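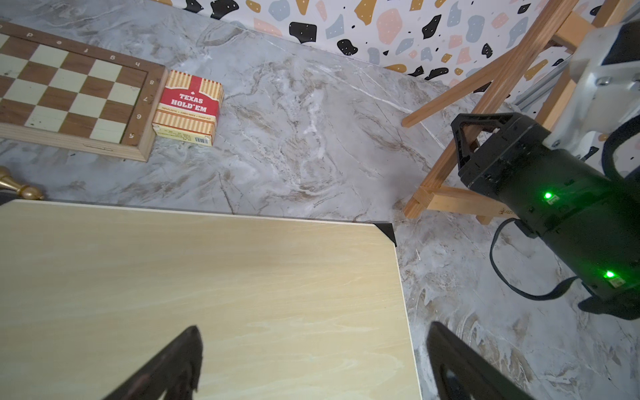 Platte in Marmoroptik, dahinter das Terrazzomuster

Checkliste Werkstattküche und Nebenraum, Haus Flesitz - Durchgang vom 21.1.18, mit meinen Anmerkungen

Ich hab mir diesmal die Liste vom November danebengelegt und alles in derselben Reihenfolge abgelaufen, damit man vergleichen kann. Wo nur "ok" steht, war auch wirklich nichts.

1. Feuerlöscher Flur: ok
Plombe dran, Druckanzeige im grünen Bereich. Der Haken an der Wand wackelt ein bisschen, den ziehe ich beim nächsten Mal nach (Dübel hab ich schon gekauft!).

2. Löschdecke Küche: Mangel
Hängt jetzt hinter der Tür, und wenn die Tür offen steht, kommt man nicht ran. Bitte wieder neben den Herd! Ich hatte das im November schon aufgeschrieben, also diesmal mit Ausrufezeichen.

3. Rauchmelder: 6 Stück, 5 ok
Der in der Vorratskammer piepst beim Testknopf nur ganz dünn. Batterie getauscht, immer noch dünn - den würde ich gleich ersetzen und nicht noch lange rumprobieren.

4. Fluchtweg zum Hof: ok mit Bemerkung
Frei, aber die Kartons von Skonden stehen schon wieder verdächtig nah an der Türkante. 50 cm Abstand hatten wir ausgemacht, und ich hab den Zollstock wirklich drangehalten. Hat gerade so gereicht.

5. Steckdosen und Verlängerungen: Mangel
Unter dem Fenster steckt eine Mehrfachleiste in der anderen. Die hintere hab ich rausgezogen und mitgenommen, sie liegt bei mir im Schrank. Wer sie vermisst, meldet sich bitte und bekommt eine längere.

6. Prüfplaketten: teils abgelaufen
Wasserkocher und Kaffeemaschine sind fällig. Der Toaster (Inventarnummer 354) hat gar keine Plakette, da weiß ich nicht mal, ob er je auf der Prüfliste war. Bis das geklärt ist, bleibt der Stecker draußen.

7. Oberflächen und Kanten: ok
Dazu gehört für mich auch, dass nichts absteht, woran man mit dem Ärmel hängen bleibt. Muster sind Geschmackssache, ich mag den Terrazzo ja - aber auf so einem bunten Untergrund übersieht man Krümel und kleine Schrauben, also lieber einmal mehr drüberwischen.

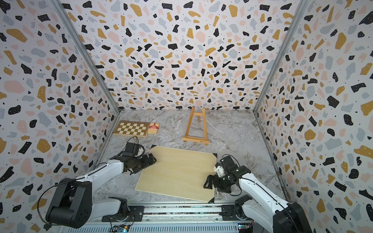 Terrazzowände mit Aluprofilen in den Ecken

8. Regale: Mangel
Das Regal von Ondar ist laut Aufkleber bis 300 kg freigegeben, aber eben nur verschraubt. Oben links fehlt die Schraube! Die schweren Sachen hab ich nach unten geräumt, mehr ging allein nicht.

9. Reinigungsmittel: ok
Alle in Originalflaschen, der Schrank war abgeschlossen. Den Entkalker von Heo bitte nicht neben den Chlorreiniger stellen, ich hab die beiden getrennt.

10. Erste-Hilfe-Kasten: nachfüllen
Pflaster fast alle, Kühlkompresse ist weg. Der Rest ist vollständig und noch haltbar. Verbandbuch lag drin, Stift nicht.

Offen bleiben damit 2, 3, 5, 6, 8 und 10. Das Regal bitte zuerst, den Toaster kläre ich selbst.

Diese Website verwendet Cookies. Mit der weiteren Nutzung erklären Sie sich damit einverstanden. Mehr erfahren | Akzeptieren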